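Rustside Playhouse: minutes of the production meeting, 6th October

Present: Teemu Partanen (chair), Arvo Rantala (box office), L. Castell (stage), D. Okimoto (costumes and props), R. Faber (minutes)

Apologies: J. Wendt (music)

**1. Last minutes**

Agreed with one correction. Under item 4, "rehearsal pianist" should read "rehearsal piano." The piano is the thing being moved, and the pianist is staying where she is.

**2. Winter musical, *The Zornness Ferry***

TP said the rights agreement has been signed and returned. The license covers the January run only. If an extra matinee is added it has to be requested in writing before tickets go on sale, and the fee goes up. The meeting did not want to add one at this point.

Casting is finished apart from the Harbormaster's understudy. Two people from the second round of auditions have been asked and one has said no. LC will call the other before the read-through.

JW sent a note saying the orchestra parts are the old edition and the bar numbers don't match the vocal score from page 31 on. He is marking up the parts by hand and would like the cast scores left alone until he has finished.

**3. Tickets and seating**

AR reported 102 season subscribers renewed so far. Renewals stay open until the single tickets are released. Subscribers keep their usual seats unless they are in row A, which comes out for this show so the pit can be extended. AR has a list of those affected and will phone them himself instead of sending the standard letter.

DO asked whether the row A people could be offered the center of row C. AR said most of row C is already held. He will offer what is left there first, then the aisle seats in D.

The post-show meet and greet will be sold separately from admission. There was confusion about this last season and several people arrived with one ticket and not the other. The wording on the ticket page and on the printed ticket is to be the same. AR to draft, TP to check.

Exchanges: allowed up to the day before the performance, same show only. No change from last year.

**4. Props and stage**

DO has started the props list for the first act. The dinner scene needs place settings that can be read from the balcony, and the director would like plain colors with no pattern. Cups are still to be found. DO would prefer not to use glass anywhere in the show as the cast is barefoot for the second half.

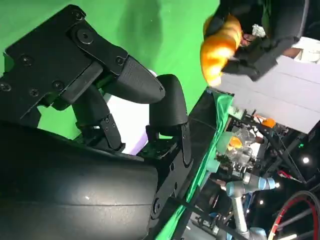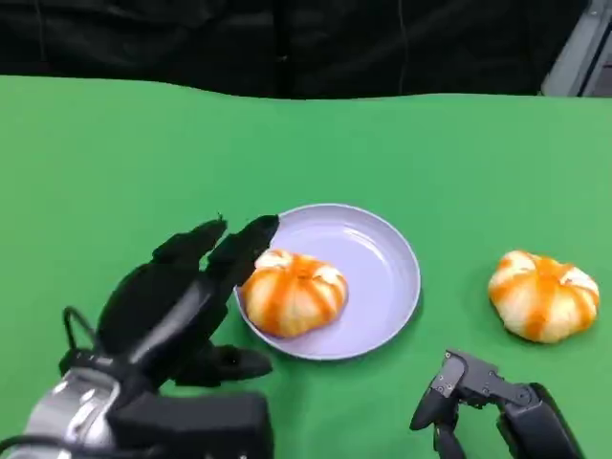

*Second picture: lavender plate on the green tabletop.*

LC said the deck for the ferry is drawn and the lumber has been priced. The quote from Manolico is within the amount set aside. The other quote was lower but did not include delivery, and with delivery there was little in it. Agreed to go with Manolico.

The trapdoor will not be used. It needs a new hinge and the opening would sit under the ferry in any case. LC will screw it shut before the deck goes down and put a note on the underside for whoever strikes the set.

Rehearsal piano: to go stage left, against the wall, from the first music call. It needs tuning after the move and not before.

**5. Sound**

Boutros will supply the wireless microphones again. They have asked for the final number of body packs by the end of the month. LC thinks the current count is too low because the ferry passengers now have solo lines in the second act. She and JW will go through the score and agree on a figure.

AR raised complaints from the back of the balcony about dialog being hard to hear in the spring play. LC said the two rear speakers had been turned down for a recording and not turned back up. They will be checked at the sound rehearsal.

**6. Money**

The show budget has roughly $2,000 left unassigned after lumber, rights and sound. DO asked for part of this for wigs. TP asked her to bring prices to the next meeting before anything is ordered. Program advertising is slower than last year. The back cover is sold but the inside front is not.

**7. Other business**

The lobby display case has a loose lock. LC to fix.

TP reminded everyone that keys to the costume store are signed out in the book at the stage door. One set is missing from the hook and has no entry next to it.

**Actions**

- LC: call understudy, confirm body pack count with JW, seal trapdoor, fix lobby case
- AR: phone row A subscribers, draft meet and greet wording
- TP: check wording, follow up on missing keys
- DO: cups for the dinner scene, wig prices
- JW: finish marking orchestra parts

Next meeting after the read-through, in the upstairs rehearsal room. RF to send out the time.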